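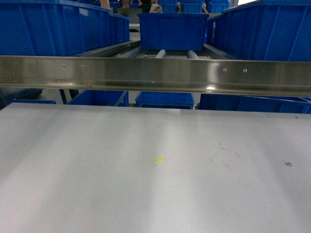 Soltgate Community is introducing a change to member profiles this September. Posts in this thread explain what will change, who will see it first, and how to adjust your settings.

1/ Saved-post counts
Each public post will show its author how many members have saved it. The count is visible to the author only. It does not appear in search results, in group feeds, or on the profile itself.

2/ Who receives it first
Members of the Atatville and Edo groups will have access at launch. All other groups will follow over the next 6 weeks. No update to the mobile app is required.

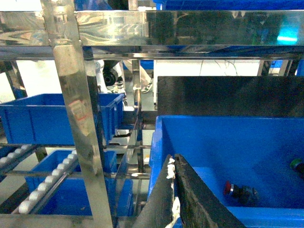

3/ What is counted
A save is counted once per member, per post. If a member removes a post from a saved list, the count goes down. Saves made before launch are included for the most recent 100 posts on each account.

4/ Small numbers
Posts with fewer than 20 saves will display "under 20" in place of an exact figure. We made this choice after members of the Willems pilot group told us that exact low counts made it too easy to guess who had saved a post. 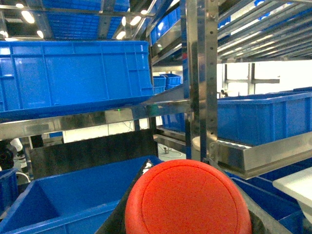 A red disk in front of the shelving, with a blue crate at upper left.

5/ Settings
Counts are on by default. To hide them, open Profile, select Post Activity, and turn off Show Saves. The change applies to all of your posts and takes effect at your next sign-in.

6/ Group pages
Group managers will not see saved-post counts for individual members. They will continue to receive the monthly activity summary, which is limited to groups with 70 or more members.

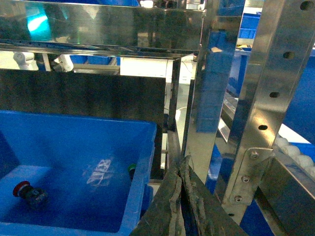 The format of that summary stays the same for now. We are reviewing requests to add a total for saves across the whole group and will post a decision on this account.

7/ Questions
Please reply to this thread or use the Help form in your account menu. Replies are read between 9 a.m. and 5 p.m. Reports of incorrect counts should include a link to the post concerned.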